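Theater Review: The Lamp Room, Rellville Playhouse

August 7, 2021

I had forgotten how much I like the rustle. You know the one I mean — the two or three minutes before a play begins when people are still finding their seats and unwrapping cough drops and telling each other about their parking. I sat in row F at the Rellville Playhouse with my program on my knee and just listened to it for a while, and I don't mind saying I got a little misty before anybody had spoken a line.

The play is The Lamp Room, a new piece by Gwilym Parry, and it is a family story set in the mining town of Sovosthorpe, a place he made up but clearly knows inside and out. Two brothers come home to sell their late mother's boarding house. The older one, Emlyn, never went farther than the next valley. The younger, Dai, has been gone 12 years and has come back with a good coat and a bad conscience. There is one lodger left in the house, a retired music teacher called Mrs. Haddad, who has no intention of leaving and has paid her rent through December.

If that sounds like a play you have seen before, well, so it did to me, and for the first twenty minutes I thought I knew just where we were headed. Then Mrs. Haddad sits down to write a letter, and reads it out loud as she goes, crossing things out and starting over, and the whole evening tips over into something stranger and funnier and a good deal sadder. I won't say who the letter is to. I will say that the man next to me put down his ice cream.

Lina Bataineh plays Mrs. Haddad and she is the reason to go. She has a way of letting a silence run just a hair longer than you expect, so that when the line comes you lean in for it. Her second-act speech about teaching scales to children who would rather be anywhere else got a round of applause all to itself the night I went, and she waited it out with her hands folded, perfectly in character.
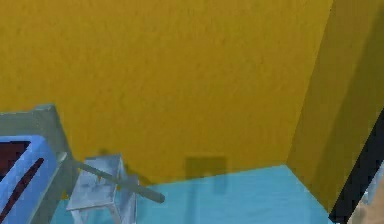 Henrique Cunha is very good as Emlyn, a part that could easily be one long grumble. He finds the shyness in it. There's a bit of business with a stuck drawer that he plays with such patience that it becomes the funniest thing in the show, and then a half hour later he goes back to the same drawer and it isn't funny at all. Toshio Hirano has the harder job as Dai. Parry has given him most of the explaining to do, and in the first act he was rushing some of it (a couple of the jokes went by before the balcony could catch them). After intermission he settled down nicely, and his last scene with Cunha, the two of them folding bedsheets and talking about anything except what they mean, is as fine a piece of acting as I've seen in that building.

The director is Akihiko Onishi, who also did the Chekhov here a few seasons back that people still bring up at the grocery store. He likes to keep actors still, and with this script that's mostly wise. I did wonder about the sound. There is a low hum under much of the first act, meant I suppose to be the pumps at the mine, and from where I was sitting it sounded more like the air conditioning acting up. My sister, who came along and is not shy, asked an usher about it.

I have one real complaint, and it's the ending. There are two of them. The first is lovely — a door, a coat, a few notes picked out on a piano — and I was all set to clap. Then the lights come back up for an extra scene that ties off every loose thread, including a few I had enjoyed leaving loose. I'd cut it tomorrow, and I'd give the ten minutes back to the middle of the second act, where a nice quarrel over the mother's recipe book gets hurried along.

Still, I drove home happy. The Playhouse seats 304 and there were only a handful of gaps the night I was there, which did my heart good. Go if you can, and take somebody you like to talk with afterward, for you'll want to argue over that letter. Get there early if you need the elevator, as it is slow, and bring a sweater. The lemonade at the lobby bar is worth standing in line for, too.

The Lamp Room runs two hours and twenty minutes with one intermission. Tickets at the box office or by phone.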